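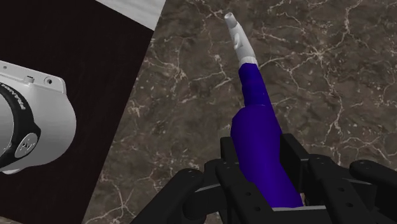 Tâm Đỗ had until six to decide if the hand could clean a kitchen.

Not a real kitchen. Not yet. The real one was downstairs, with a real sink and a real smell, and the hand down there was bolted to its arm with a sheet over it, waiting for her. She had the other kitchen. The one in the computer. Marble counter, dark board, stuff to pick up. Run 1418.

"Go," she told it. It didn't need telling. She clicked.

Fingers closed. Bottle up. Tilt, tilt, steady – and slip. The bottle went through the counter like the counter was fog and kept falling, forever, into the gray nothing under the world.

Reset.

Plella wanted a yes. Plella had sold a yes already, that was the problem, to a hotel in Grisadport with 42 little kitchens and not enough people to wipe them. Someone in a nice shirt had stood in a lobby and promised it by June. It was June.

Her phone. Her mother.

"Did you eat?"

"I'm eating now."

"What are you eating?"

Tâm looked at the desk. Half a granola bar, the wrapper more than the bar. "Rice," she said.

"Liar. Is it working, your hand?"

"Sort of. It can hold things."

"A baby can hold things."

"Mom. I have to go."

"I cleaned hotel rooms eleven years. You know what was hard? Not the holding." A faucet running on her end, dishes. Always dishes. "The hair. Also people put gum. Ask your hand about gum."

"It doesn't do gum."

"Then what do they pay you for?"

Reset. Go. Fingers in, one at a time now, slower, the way she'd set it after lunch. It got the bottle. It held. She counted under her breath, she did that, bad habit. Held. Held. She moved the target six inches left and the whole hand shivered and threw the bottle at the ceiling.

There wasn't a ceiling. Reset.

Kim was what they called the software. Somebody's ex or somebody's cat, there were two stories. Kim had scores. Grip was 70 out of a hundred, which sounded like passing if you'd been to school. But 70 meant thirty bottles on a floor. Wet floor, slippery, a guest in socks.

And grip was only the start. After grip came squeeze. After squeeze, wipe. Then look at what you wiped and know if it was clean, and they had nothing for that. A folder called CLEAN with one file in it and the file was empty. She'd made it herself back in the winter, feeling hopefull.

Message from upstairs. How are we looking??

She typed: Fine. Erased it. Typed: Depends what you mean by clean. Erased that too.

Four thirty. She ran it again with the new finger limits. Again. Again with more friction, so much that the bottle might as well have been glued on, and it was beautiful, it went over and back and set down like a waiter did it. She watched that one twice. Then she put the friction back where it belonged because she wasn't going to do that. She'd seen the Fastano demo, everyone had, the towel folding, and everyone in the building had said the same thing at the same time. Tape.

Ten to five she went down.

Took the sheet off. Turned everything on. The hand woke up finger by finger, ticking, and she put a bottle in front of it, just dish soap from the staff sink, and pressed the button and stepped back behind the yellow line.

It took the bottle. It lifted it, slow, a little crooked. It stayed.

"Okay," she said. "Okay okay okay."

It tipped. It squeezed. A thin green string of soap came down on the counter, and kept coming, and kept coming, and the hand stood there squeezing with terrible patience while the soap reached the edge and went over. She let it. She should've hit stop. The puddle came up to the yellow line and she moved her shoe.

Forty-six seconds. Then the bottle was empty and the hand set it down exactly where it had been.

She got paper towels. She got down on her knees and wiped, and soap being soap it got worse before it got better, foam up to the wrists, and it took her till nearly six. Under the counter, way back, she found gum. Old. Pink. She got it off with a key.

Then she sat on the floor and got out her phone, thumbs sticky, and wrote upstairs.

It can pour. It can't stop, and it can't wipe. Tell the hotel to keep their people.

She sent it before she could make it nicer. Then she called her mother back and asked what was for dinner.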